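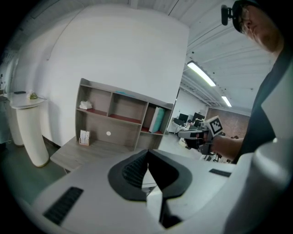

Hi all,

Sorry for the slow reply, I wanted to get to the end of our own rewrite before sticking my oar in. Ye-seo Ra wrote on 29th January:

> We have a one-page sheet for people working with
> hand-held grippers and it's gone stale. Does anyone
> on the Ravport list have wording they'd share? I mostly
> want the bits about tags, cables and who stands where.
> Ours says "keep area tidy", and that's no help to anyone.

Ours said "maintain a suitable workspace", so you're ahead of us! We've got it down to two sides now and I'm happy for people to pinch any of it. The tag section is the one I'd fight for. Ours reads: "Hold the tool so that your fingers and sleeves stay off the printed faces. If a face is scuffed or lifting, stop and swap it. Don't press it back down and carry on." We used to allow pressing it back down (my fault, I wrote that version) and it caused no end of arguments when the Stundia lot came to go through our recordings.
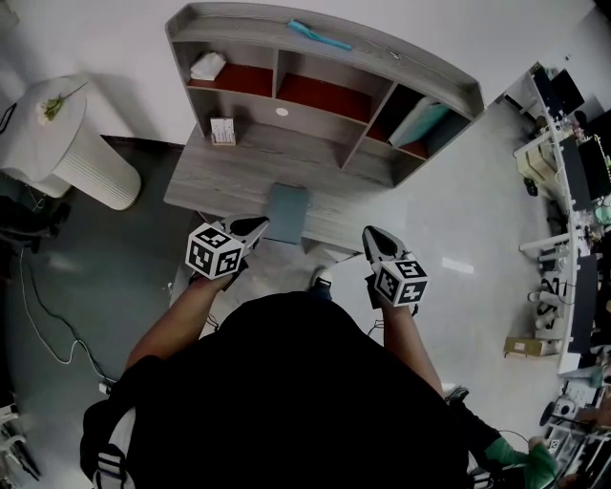 Both grippers at the desk, marker cubes on, cable down by the right forearm.

Cables are harder. We tried a flat rule of nothing on the floor and it lasted until May. What we've got now is that the person wearing the kit never deals with their own cable — a second person does it, and says out loud before they touch anything. Wasilewska's draft has something similar but wants a written check each time, which I think is overkill for a short session. Happy to be told off about that.
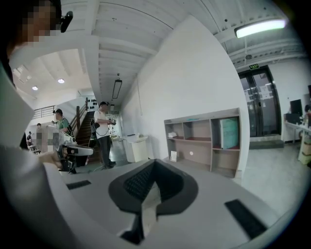
WHO STANDS WHERE

This is where I'd really like other people's wording. Ours says 2 metres between anyone with a gripper and the next person, unless that person is helping them, and keep the doors and the foot of any stairs clear. Fine on paper. In a busy room folk drift, and I'm as bad as anyone. Trurkalberg put tape down, I think? If somebody from there is reading, did it stay stuck?

I'll send the full text to whoever wants it, just write to me off list.

Cheers,
Mags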